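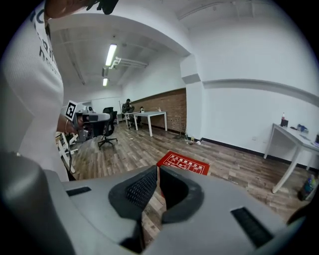
Moving 20 boxes from Plollville to Zoncombe – ship them or rent a van?
Posted by dockside_mel, March

I'm moving to Zoncombe at the end of the month and I'm leaving the furniture behind. What I have left is 20 boxes, mostly books, kitchen things and winter clothes. The heaviest is a box of cookbooks I can barely get off the floor.

Hoani quoted me $600 to pick everything up at the door and deliver it to the new apartment. A one-way van is $200 before gas, but I'd have to drive it myself and I have never driven anything bigger than a hatchback. Latwood would be cheaper than Hoani, except they want everything dropped at their depot and they only hold it for 5 days at the other end.

Has anyone done this route with either company? I don't need it fast. I need it to arrive in one piece.

tannerfield
I used Hoani for the same trip last fall. Pickup was on time and nothing was broken. They do weigh every box at the door, and anything over their limit gets a surcharge that isn't in the quote. Split the cookbooks into two or three smaller boxes before they come.

rust_and_rye
Rent the van. You're paying triple for someone else to do one day of driving. A small cargo van isn't hard to drive if you go slow and don't back up any more than you have to. I'd never been in one either until I moved to Zoncombe, and I was fine by the second exit.

pcl_jenny
It isn't triple once you add gas, the insurance and a night somewhere, and she has to load and unload 20 boxes by herself. I did the van thing and my back was bad for two weeks. I'd pay the Hoani price if I had it.

rust_and_rye
You can get there in a day if you leave by 6 a.m. No hotel. And you can decline the insurance if your card covers rentals.

pcl_jenny
A lot of cards don't cover cargo vans. Mine covers cars and SUVs and leaves out anything sold as a truck or van. Please call the card company before you decline anything, Mel.

oldparcelhand
Worked a sorting line for years, so a few things on packing. Used grocery boxes are fine for clothes and bad for books. Tape the bottom seam twice and run one strip across it. Fill the empty space with towels or sweaters, because a half-empty box gets crushed when something is stacked on it. Put your name and the new address inside the box as well as on the outside. Labels come off more often than people think, and a box with nothing inside to identify it can sit in a cage for months.

Writing FRAGILE on it won't change how it's handled. Pack it as if it will be dropped from waist height.

dockside_mel
Thanks, I hadn't thought of putting the address inside. Does anyone know if the Latwood 5 days starts when the boxes get there or when they send the notice? I get the keys a little after I'd want to send everything.

tannerfield
When I asked, they told me it starts at the arrival scan. The notice came a day later for me, so I lost a day. After that they charge storage per box, and with 20 boxes it adds up quickly.

quietfreight
That doesn't match what happened with mine. My five days were counted from the email, and the clerk at the Zoncombe depot said that was the rule. Maybe it depends on the depot. Get it in writing before you drop anything off.

One more option – send the books by themselves at the post office book rate and see what's left. It's slow, but you said you aren't in a hurry. With the books gone you might fit the rest in a regular car with the back seat down, or get a much lower quote from Hoani.

rust_and_rye
That's a better idea than mine. Still cheaper to drive though.

dockside_mel
I went through the boxes tonight and nine of them are books. I called Hoani and they'll requote for the other eleven, with the weight limit written on the quote this time. The book boxes are getting repacked smaller and going by mail. My card does not cover vans, so thanks for that warning, Jenny.

oldparcelhand
Keep the mail receipts until the last box shows up. Send the books a few boxes at a time if you can.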